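Small-Scale Food Processing for Producer Groups
Unit 4 handout: From home recipe to batch sheet

Course tutor: Kalevi Heiskanen

Read this before the practical session. Bring one recipe from your own group, written down exactly as the person who makes it would tell it, including the vague parts.

4.1 Why the home recipe is not enough

A recipe kept in someone's head works well for one kitchen and one cook. Problems start when three or four members take turns at the stove, or when a shop asks for the same chutney in October that it bought in June. "A good handful of salt" gives a different jar every time. The buyer notices the taste, and the inspector notices the acidity.

The women's group at Breltach, which we use as our main case in this unit, began with a lemon pickle that one family had made for years. When four members each made it from the same spoken instructions, the finished weight of salt in a batch differed by almost half. All four were pleasant to eat. Only two were sour enough to be kept on a shelf.

4.2 Turning a recipe into a batch sheet

Work through the following with the original cook present.

1. Watch the cook make the product once without interrupting. Write down every action, with the clock time beside it.

2. Ask for a second batch. This time weigh each ingredient before it goes in. Use grams for everything, including liquids. Weigh fruit whole, then again after trimming, so that you know the loss. 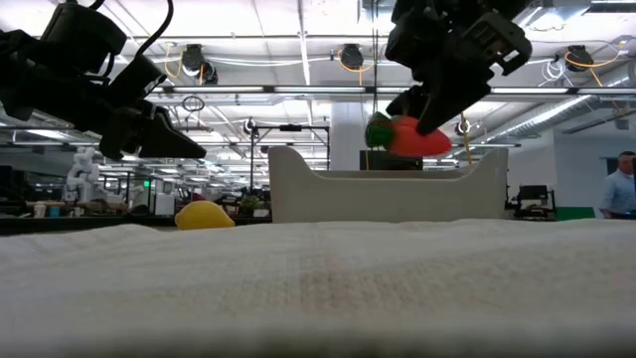 3. Convert the weights to percentages of the total. The Breltach pickle was first worked out on a test batch of 452 g, small enough to throw away if it failed.

4. Make the batch again from the percentages alone, with a different member at the stove. Give a jar of each to the original cook and ask which is hers. If she can tell them apart easily, something has been missed. It is usually the size of the cut or the length of the salting.

5. Only now scale up. Do not go straight from a test batch to a full pan. Double it, check it, and double it again.

4.3 Measurements to record

For pickles: pH after the jars have stood for 24 hours, salt as a percentage of total weight, and headspace in the jar. For jams: soluble solids by refractometer, and final boiling temperature. For vegetables in oil: pH of the drained vegetable before the oil is added. The last of these is often skipped and should not be. Oil keeps out air and does nothing to make a low-acid vegetable safe.

Calibrate the pH meter at the start of each working day and write the readings on the sheet. A sheet with no calibration entry is treated as a sheet with no pH reading.

4.4 Layout of the work area

Raw produce should come in at one end of the room and sealed jars leave at the other. The co-operative at Sarisgate has a single room of roughly 12 square metres and still manages this, by washing in the morning and filling after the midday clean.
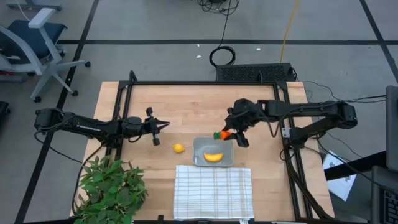 Vegetables that grow in soil need their own washing stage before they reach the cutting table. Keep a separate brush for them and change the water between loads. Trim after washing, and leave the tops on until then so that soil is not carried into the cut end. A carrot with its green top still on, like the toy one above the tray in the picture, counts as untrimmed and belongs on the raw side. Mark trays for the raw side and the clean side clearly, and store them apart.

4.5 Labels and batch codes

Each jar carries the product name, ingredients in descending order of weight, net weight, best-before date, storage advice and a batch code. The code must lead back to one batch sheet. Koivisto uses the day number and the pan number, and that is enough. Keep six jars from each new product and open one a month, noting colour, smell, texture and pH.

Exports have further requirements. Members supplying the Polska range should read the separate sheet on bilingual labels.

4.6 Task for the practical

In pairs, complete steps 1 to 3 for one recipe. Hand in the timed notes, the table of weights and the table of percentages. Rough notes are accepted if they can be read. Aprons and hair covers are supplied, but bring your own pen and a calculator.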